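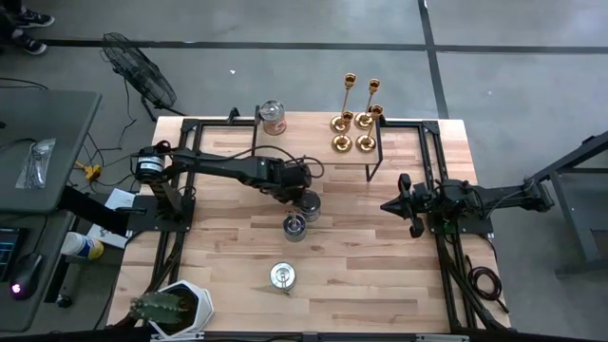

Orngate store moves to clip-top jars for dry goods

29 January 2023

The Skellton household store in Orngate has replaced the screw-top containers in its dry goods section with glass jars closed by a metal wire clasp. The change took effect this week and covers the full range of jars sold or lent to customers who buy by weight.

The store sells flour, beans, rice, lentils and spices from bulk bins. Customers fill a container at the counter and pay for the contents only. Until this month the containers on offer were plain jars with a tin screw lid, supplied by Grevar. Skellton said the lids were the weak point. The thread picked up flour and sugar, the lid seized, and jars came back chipped at the rim after being forced open. Of the jars returned between September and the end of the year, 41 could not be put back on the shelf.

The new jars come in three sizes. All use the same closure: a hinged lid, a rubber ring and a wire bail that pulls the lid down against the ring. The ring is the only part expected to wear out. It is sold separately at the counter and fits all three sizes. A ring should be replaced when it no longer springs back after being pinched, or when it shows cracks along the inner edge.

Glass thickness has also changed. The wall is heavier than on the screw-top jar, which adds to the empty weight and makes the old tare stickers unusable. Each new jar is weighed empty with its ring fitted, and the figure is written on the base in paint marker. Customers who bring jars from home will still have them weighed at the counter before filling.

The deposit is unchanged. Screw-top jars already in circulation will be accepted until stocks at the store run out, and the deposit on them will be refunded in full. They will not be refilled once the lid shows rust.

Skellton gave the following advice on use. The jars are suited to dry goods, including coffee, pasta and dried fruit. They may be washed by hand or in a dishwasher with the ring removed. The ring should be dried before it is put back, as water trapped under it leaves a smell that is hard to get rid of. The wire should be left unlatched on an empty jar so the ring is not kept under pressure. The jars have not been tested for home canning and should not be used for it – the store will continue to carry a separate canning jar with a two-part lid.

Chilli flakes, paprika and other red spices fade in strong light, and the store suggests keeping clear jars of these in a closed cupboard. For open shelving, a low raised shelf at the back of a counter keeps a second row of jars within reach without stacking them. Stacking clip-top jars is not advised, as the lids are not shaped to lock into the base of the jar above.

The store has ordered 2000 jars for the first half of the year. Most are the middle size, which holds enough flour for almost 14 days of normal baking in a small household, by the store's own estimate. The largest size will be held in small numbers and can be reserved at the counter.

The change is part of a wider reset of the table and kitchen section. Gold candlestick holders in a short, single-stem pattern have been added and are sold singly, so that customers can make up a group of any number. They take a standard dinner candle. The finish should be wiped with a soft cloth only, and hardened wax should be softened with warm water and lifted off – not scraped.

Yen, the firm that supplies the store's bulk bins, will fit new scoops and spouts next month. The spouts have a narrower mouth to match the opening of the smallest jar. The dry goods counter will be closed for one morning while the work is done, and the date will be posted at the door.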